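Our game project: how the February build went

We (me and Socorro Palomino) made a small puzzle game called Flokcombe, where you tidy up a haunted library before the owner gets home. I did most of the code and Socorro did the levels and nearly all of the sound, bless her!

The first build was a mess. Saving crashed it on older laptops, so we dropped two levels and I rewrote the save system over a week (mostly at night, mostly cross). We then got 12 people from our course to play it, and they logged 62 bugs between them. Ouch.

Mercedes Ayala, our tutor, told us to fix the crashes first and leave the pretty stuff, so that's what we did. 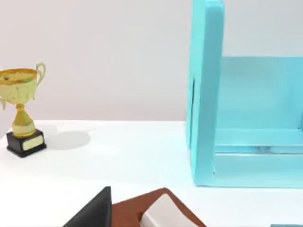
Fig. 1. Gold cup trophy, white tabletop and light blue shelf unit (render).

We've still got nine bugs open, and the music cuts out if you pause too quickly. Socorro wants to sort that before we add any more levels.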